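Plavwood Hot Drinks Box: Data Card and Care Notes

Version 2. Maintained by the Office Services team, Reltik Library, Osman Campus.

Purpose

This card records what is kept in the hinged drinks box in the staff tea room, how it is arranged, and how it is to be refilled. It applies to the Plavwood box only. Mugs, spoons and the kettle are covered by the separate Zellolness kitchen inventory.

Scope of contents

The box holds single-serve supplies for hot drinks. Opened packets, loose sugar and anything requiring refrigeration are outside its scope. Biscuits belong in the tin, even when wrapped.

Layout

The body is divided into compartments by a thin wooden divider. Red stick packets go in the left compartment and may lie at an angle where that helps the lid to close. Overflow bundles of sticks are placed along the far wall. Pyramid tea bags go in the deeper central section and remain in their individual wrappers, with tags attached. They need not be stacked or faced. Capsules with the yellow-green foil lid are kept with the sticks until a dedicated slot is available.

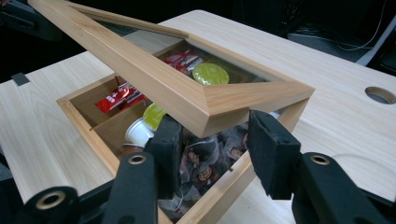 Concerning capsules, several readers of version 1 wrote that they would prefer them out of the box altogether, as they roll under the tea bags and get missed at stocktake. Reltik front desk added that a small dish beside the box would do the job at no cost. The suggestion has been recorded and will be considered at the November review.

Refilling

The box is checked at 2 in the afternoon each Sunday, when the tea room is quiet. Tea bags are topped up to 16. Older stock is brought to the top before new stock is added. The refill must not rise above the walls of the box, as pressure from below strains the hinges and the glass.

Care of the box

Wipe the timber with a dry cloth, following the grain. The glass pane may be cleaned with a damp cloth, with the lid supported by hand and the cleaner applied to the cloth. Mitred corners should be checked for gaps whenever the box is emptied. Do not place mugs on the closed lid.

Known limitations

Flavours are not recorded separately. Staff with allergies should read the individual wrapper, and should not rely on this card.

Changes since version 1

Layout section rewritten. Advice on cleaning the glass added. Spelling of "mitred" corrected.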